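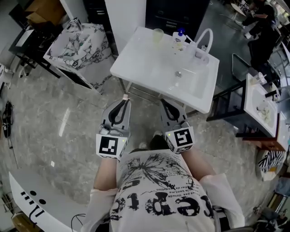 ok thread time. teaching by hand, day whatever. we are doing bathroom sinks, the whole job is wipe the basin, put the stuff back, move on. sounds like nothing. a sink with a soap pump and a little cup parked on the back edge is a pretty mean test, you have to get around the faucet without sending the cup flying. one gripper in each hand and no robot needed for this part, which still feels like cheating to me

2/ for ppl asking what I mean by teaching: you hold the grippers, you do the chore, the grippers record how they moved and when they closed. later the arm gets trained on that. no code for the wiping motion. just you, wiping

3/ used to do it all by remote control. had a leader arm on the desk, follower arm across the room, you move one and the other copies. Kitley (our old rig, rip) had a lag you could feel in your teeth. one sink took forever. I'd be sweating over a soap bottle

4/ remote still wins for some things tho. if the arm can't reach behind a faucet you find out right away, becuase you are driving the arm. with handhelds you can do all kinds of human stuff with your wrist that the arm will never manage. then the demo is useless and you find out two days later

5/ so rule one, move like the arm. elbows kinda lazy, no fancy wrist flips, no leaning your whole body in to fake extra reach. Stelios Panagiotou does it perfectly and looks like he's underwater

6/ rule two, slow at the grab, normal speed everywhere else. people do it backwards. they creep across open air and then snatch the cloth

7/ rule three. if you drop it, keep going. pick it up, finish. I fought this one for weeks. I was tossing every demo with a fumble in it, then Angeliki Zervas asked how the thing was supposed to learn to recover if it never saw anyone recover. ok. fair. I un-tossed what I could find

8/ numbers since someone asked. goal for the sink set is 4,000 demos. first batch was 148 and I threw out 100 of those, see above re: me being picky. wish I had them back

9/ things that have ruined a take for me personally: hair in the way of the tag. sleeve over the tag. thumb over the tag. if the tag is covered you don't always notice while you're working and the position goes all jumpy in the replay

10/ also fatigue is real. the grippers aren't heavy for one sink. they are heavy by lunch. your grip gets sloppy, you start squeezing harder than you need to and the squeeze is in the data. so now we swap people out way before anybody wants to

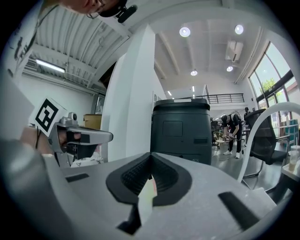
11/ Does it matter who does the demos?
More than I expected. Everyone has their own habits, left hand first or right hand first, circles or stripes, and if only one person records then the robot picks up that person's habits and gets lost the second it starts from a different spot. We mix people on purpose now. But everyone agrees on the order of steps before we start, otherwise you get mush

12/ the order fight was long btw. cup first or cloth first. we went cup first - lift, set aside, wipe, put back. I was team cloth first. I have moved on (have not moved on)

13/ two hands is a whole other animal. one holds, one wipes. easy for you, you have been doing it since you were 2. the policy has to learn that the holding hand should do NOTHING for a while. ours kept drifting. it would hold the cup and slowly wander off with it like it had somewhere to be

14/ what helped was recording more takes where the idle hand is really parked. not hovering, not getting ready. parked. boring to record, worth it

15/ Cullix is the nickname for the current model, don't ask, it came from a typo. it gets the cloth almost every time. it gets the cup when the cup is where it expects. move the cup to the other side of the faucet and it goes to the old spot, closes on air, and carries the air away very carefully

16/ so next up is more variety. cup left, cup right, cup tipped over, no cup. bottle swapped for another bottle. different light. different sink too bc they all have a different edge and it's the edge that gets you

17/ somebody in replies wanted to know if they can try this at home with a cheap setup. I mean yeah. start with one hand and one object. put a sponge in a bowl. do it a lot more times than seems sane. watch your replays BEFORE you train on them, I skipped that in January and paid for it

18/ and write down which takes were weird while you still remeber. I use a paper notebook. "sleeve again" is most of page one

19/ back to it, got a pile of cup-on-the-right takes to get through. will post the arm trying them when there's something to show, good or bad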